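Häufige Fragen zum Zwei-Arm-Aufbau in der Werkstatt Skovcombe

Wofür ist der Aufbau gedacht?
Wir üben damit das Ein- und Ausstecken von Netzwerkkabeln. Angefangen hat das Projekt im Juni, die Programme schreibt Ginette Hiebert.

Warum ein Switch als Übungsobjekt?
Die Buchsen sitzen eng nebeneinander, und Patchkabel liegen in jeder Werkstatt herum. Wer den Aufbau nachbaut, kann jedes ausgemusterte Gerät mit RJ45-Ports nehmen.

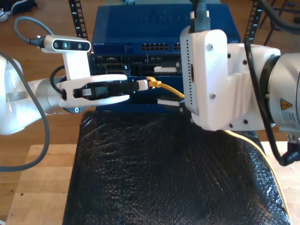

Schwierig bleibt das Kabel selbst. Es hängt durch und zieht am Stecker, deshalb fahren wir die letzten 30 mm langsam an.

Kann man Greiferteile selbst drucken?
Ja. Die Druckdateien liegen auf dem Werkstattrechner im Ordner »Stister«. Ein Gehäuse braucht 185 g Filament — Stützstrukturen eingerechnet.

Darf ich allein daran arbeiten?
Erst nach der Einweisung durch Vernon Lapointe. Sie dauert 42 Minuten. Der Not-Halt muss immer in Reichweite liegen.

Was mache ich, wenn ein Arm stehen bleibt?
Nicht von Hand wegdrücken. Programm beenden, Fehlermeldung ins Heft eintragen, dann neu starten.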